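field recording talk, Penlow library, 12th August
notes to self, don't read out word for word

start w/ the clip from the Joltdale quarry. 40 seconds, no intro. let them hear it. then ask what they think it is (water under ice, everyone says frying).

who I am, quick. been taping outdoors since high school. cassette, then DAT, now a little handheld. not an engineer. skip the DAT story unless they laugh early.

main thing: mic placement beats gear. say it twice.
- the Bratden church bells tape. first try from the parking lot, all traffic. second try, same recorder, same mics, behind the stone wall. play both back to back
- wall blocks the road, bells come over the top
- walk the place with headphones on BEFORE you set up. I still forget this

wind. foam does almost nothing past a light breeze. fur cover, yes even the ugly one. low cut on if the recorder has it. play the June beach take, ruined, 3 hours of rumble. turn the room speakers DOWN first!!

levels. peaks at minus 12, leave it alone. don't ride the knob. auto gain pumps, play the frog pond bit so they hear the backround swell up between croaks

handling noise. tripod, or a bag of rice on a fence post. hands off. hold your breath if you're close, jackets are loud, take off the jacket

batteries. cold kills them. carry a spare set in an inside pocket. lost the best owl I ever had to this

files. 439 on the card when I finally sat down to name them. took all winter. so: say the place and time out loud at the start of each take. slate it with your voice. back up same night, two copys, one not in the house
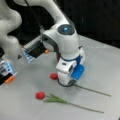 formats, keep short. 24 bit wav. mp3 only for sending to people. somebody will ask about 96k, say fine for bats, otherwise big files

cheap stuff that works:
plug-in mics, the Politis pair I use, passed round so people can handle them. clip one each side of a hat. decent stereo for the money. don't let them go home in a pocket

permission. quarry needed a phone call, church needed two. just ask. people mostly say yes and then want a copy

the map project, if time. Penlow sound map, 1783 street plan scanned in, click a street and hear it now. still missing the whole north end and the mill. sign up sheet by the door

questions. repeat each one into the mic, folks in back couldnt hear last time

end on the night train. lights down if they'll let me. full thing, don't fade it

bring: long aux cable, adapter, OTHER adapter, sheet, pens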